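Gripper trials move to the food table

October 2018
By Tharun Kurian

The comparison between the Geston and Trikar grippers has moved on to its second part. In June we ran both on boxes and bottles and could not find much to choose between them. Produce is harder. It rolls, the shapes vary, and a grip that holds an onion will bruise a grape.

We are using the same arm for both grippers so the only thing that changes is what is bolted to the end of it. The controller is the Tutance unit we already had, with the settings left alone between runs. Swapping one gripper for the other takes four bolts and a new calibration of the wrist camera. The calibration is the slow part.

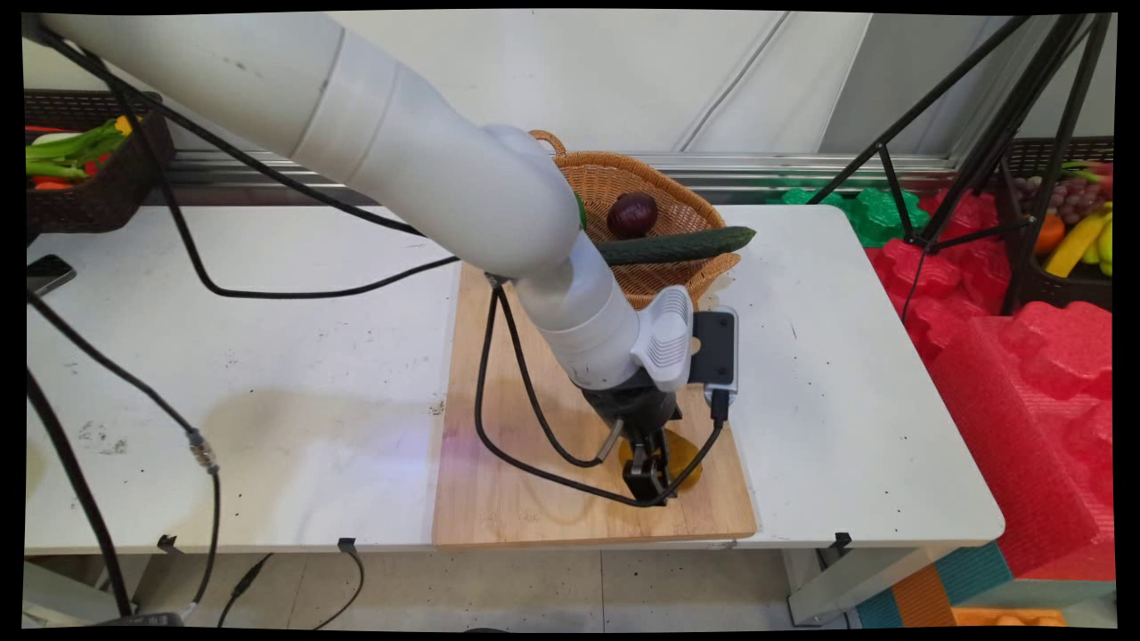
The arm at the cutting board, with the gripper fingers down and the wrist camera mounted alongside.

So far we have logged 413 picks out of a planned 600. The Geston closes faster and has been better on long items such as cucumbers, where it tends to get hold near the middle. The Trikar is slower but its grip force can be set in smaller steps, and it has dropped fewer small items. Neither one does well with grapes on the bunch. We have taken those picks out of the main score and are keeping them on a separate sheet.

The wrist camera has given us more trouble than the grippers. Close to the board it loses focus, and light reflecting off the work surface can throw off its guess at where an item ends. Turning the exposure down helped. We also tried a fixed camera by itself for one set of runs, but the arm blocked its view at the moment of the grasp, so we went back to using both.

Cable routing still needs work. The camera cable hangs loose near the fingers, and on two runs it caught under the gripper and we had to stop. Benkirane has quoted us for a clip-on guide that would hold it against the last joint. If it fits both grippers we will order one before the remaining picks.

The full log sheets are in the shared folder under the gripper heading. Anyone who wants to add an item to the produce list should send it to me before the next set of runs starts.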